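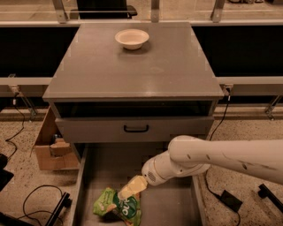 The snack drawer, bottom of the gray cabinet. The bowl on top lives there.

About Gresimier

We help people put their stuff away! Gresimier is a small home-organizing studio, and we spend our days in kitchens, hallways, spare rooms and the occasional garage, finding a place for everything from spare batteries to the good scissors.

Rin Shimada started the studio after years of rearranging her friends' cupboards on weekends (they asked, mostly). The first paid job was a single pantry on Wada Street, and it took her two full days. These days there are 9 of us, and we've worked in 185 homes. We're still excited every time somebody opens a drawer and says "oh no, not that one."

We love drawers. Closets get all the attention, but a deep bottom drawer is the hardest-working spot in most homes, and it's usually where the chip bags and little packets end up in a heap. Our own snack drawer is no different. It's a plain gray two-drawer cabinet with a black handle and an open shelf under the top, and it gets sorted again every week, with plenty of opinions from everyone about what goes at the front.

How we work

We start with one drawer or one shelf, whichever bothers you most. Everything comes out, you tell us what you use, and we put it back in an order that makes sense for the people who live there. If your kids can't reach the crackers, we move the crackers. We don't ask you to buy matching bins, and we're very happy to use the bowls and boxes you already own.

Bigger jobs go through Clelirent, our whole-home plan, which covers up to four rooms and a follow-up visit a month later. Rin does most of those follow-ups herself and loves seeing what people have changed.

Classes

Every May we run Bullus, a week of evening classes on small-space storage. Last time 130 people came, and the session on kitchen drawers filled up first, so we're adding a second one. Bring a photo of your worst drawer! We'll put a few up on the wall and work through them together.

Come see us

The studio is open to visitors on weekday afternoons. Ring the bell twice, the first ring tends to stick.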